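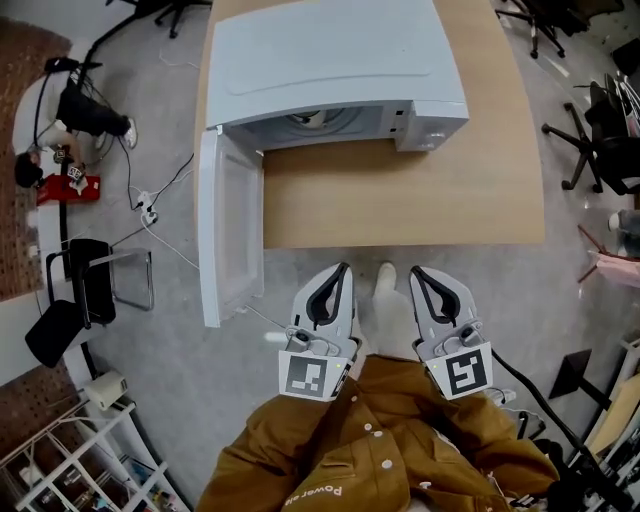
Laundry, again

28 January 2019

I keep coming back to laundry as the test of whether a machine can do a household chore. Washing was solved decades ago. Getting the clothes into the drum and out of it was not, and it still takes a person.

Loading splits into four jobs: open the door, pick up a garment, put it through the opening, close the door. The door is the easy part if you know the hinge side and the arm can give a little. A rigid arm following a slightly wrong arc will fight the hinge until one of them loses. Small front loaders are worse than full-size ones in this respect, as they weigh so little that a firm pull moves the whole appliance.

The garment is the hard part. A two-fingered grip takes hold of a shirt at one point and the rest hangs wherever it likes. A sleeve left over the rim will stop the door closing, and from most angles the arm itself hides the rim at the moment you want to look at it.

Marilou Panganiban ran the same sequence on her Kimemska arm last April, using cotton T-shirts only. Out of 80 attempts, 55 ended with the shirt fully inside and the door latched. Most of the failures were fabric caught at the rim. Her mean time for one shirt was 33 seconds. I can load a week's washing in that.

Zakhar Tkachenko thinks the figure to watch is recovery: how often the machine notices the sleeve and tucks it in. He is probably right. The Unex controller he uses has no notion of a failed load, so it shuts the door on the cloth, reports success and stops.

Unloading I would put further off. Wet clothes knot together, and pulling one brings out three or drops one on the floor. Marchuk's write-up skips it entirely. Joson covers it in a paragraph, with dry towels.

My estimate for a machine I would leave alone with a mixed load has not moved since last year. Socks have not been attempted by anyone I know.

Next post: door seals, and why I have stopped trusting force readings near them.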